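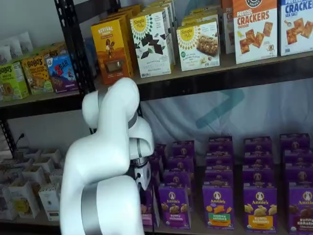
2 min read

Do you have opinions about snacks? I'm after people to help sort out our snack shelves at Sarora, and I'd love them to be fussy eaters!

We've got oat bars, crackers and a lot of purple boxes down on the lower shelf. Come for an afternoon in January, try 15 things, tell me what you'd move, keep or bin. You'll get lunch and £41 - plus whatever you can carry home.
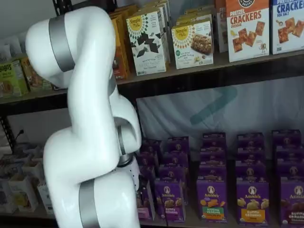
Top shelf: Simple Mills next to the cheddar pretzel crackers

No experience needed, but please tell me about allergies first. Drop a note to Vy Tô at the front desk before 5 pm.

Get our newsletter! Enter your email to sign up.

Comments (2)

Comby: Can I bring my sister? She lives on crackers.

Saxena: Signed up - more sea salt ones please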